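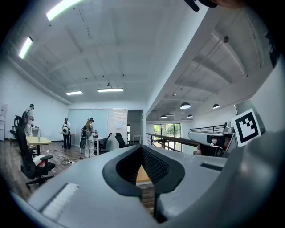 How often should I descale my Skonirell kettle?

Every 2 months suits most homes, or once a month if your water is hard and you are a keen tea drinker.

Descaling with citric acid

1. Unplug the kettle and let it cool right down. Do have patience with this bit – the base holds its heat longer than you might think.

2. Pour in 500 ml of cold water and stir in one sachet of Arkness descaling powder until it has all gone.

3. Plug in, bring to the boil, then switch off and leave it to stand while you get on with something else.
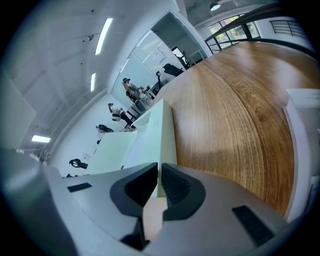
4. Tip the water away, rinse well, then boil a full kettle of fresh water and throw that away too, so that your next cuppa tastes just as it should.

Note: stubborn patches near the spout may want a second go, and that is quite all right.

Caution: never put the kettle or its base under the tap, and keep the powder well out of children's reach.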